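Chapter 4
Ripening: Why Fruit Won't Wait for You

I grew up above a fruit shop in Rorkarside, so I came to this subject by smell before I ever came to it by reading. In November the whole stairwell smelled of pears. By the time I was 13 I could tell from the landing whether my uncle had ordered too many, and he usually had. I had no idea why a crate that was hard as wood when it came in could be mush by the weekend, and when I asked him he said pears were spiteful. This chapter is my attempt at a better answer.

Let's begin with something you may not have thought about since Chapter 2 – a picked fruit is still alive. It has been cut off from the tree's water and sugar, but its cells go right on breathing. They take in oxygen, burn through their stored sugars and acids, and give off carbon dioxide, water and a bit of heat. We call this respiration, same as in you and me, and the speed of it tells you a lot about how long the fruit will keep. Fast breathers go off quickly. Slow breathers can sit in a cool cellar for months.

Now for the part my uncle would have liked. Some fruits have a sudden burst of breathing as they ripen, and along with it they pump out a gas called ethylene. These are the climacteric fruits (a mouthful, I know, but you'll be using the word all chapter, so say it out loud a couple of times). Apples, bananas, pears, peaches and avocados belong here. You can pick them unripe and they'll finish the job on your counter. The others, the non-climacteric fruits, don't have that burst. Oranges, lemons, grapes and strawberries are in this group, and a sour strawberry will stay sour no matter how nicely you ask it.

Ethylene is a tiny molecule, two carbons and four hydrogens, and a very small amount is enough to get things going. It also spreads through the air, so one ripe apple in a paper bag will hurry along the green bananas next to it. My old lab partner Mpho Van Wyk tested this in our student kitchen with 32 bananas and a borrowed wardrobe. The bananas ripened beautifully. The coats were never the same.

Inside the fruit, ethylene switches on a whole crowd of genes. Starch gets broken down to sugar, which is why a yellow banana is sweeter than a green one. Chlorophyll fades and other colors show through. Enzymes loosen the pectin that holds the cell walls together, and the flesh goes soft. We'll take these one at a time in Sections 4.2 to 4.4, and there's a starch test with iodine in 4.3 that I really hope you'll try!

Softness matters a great deal to anyone who has to move fruit from one place to another. A bruise is a patch of broken cells, and once they've burst, their contents mix with oxygen and turn brown.

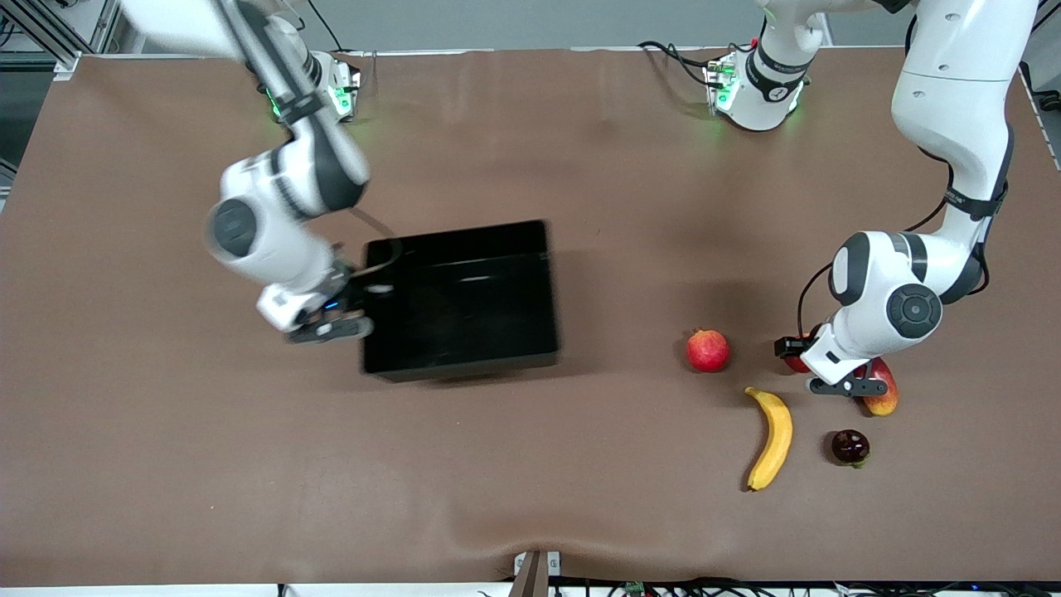 Figure 4.1 Five pieces of fruit and a black tray on a covered work table.

Bruised fruit also tends to give off more ethylene, so the damage doesn't stay politely in its own corner. Azlan Hutapea, who ran the packing shed at Sevberg when I spent a summer there, used to pull out anything dented before it reached the cold room. I thought he was being fussy until I saw what happened to a batch we'd skipped.

Before you go on, put two unripe bananas in separate paper bags, one with a ripe apple and one without. Write down the time you close them. Keep both bags in the same room, out of the sun, and check them once a day while you work through the chapter. You'll need your notes for Section 4.5.

4.1 Measuring How Fast a Fruit Breathes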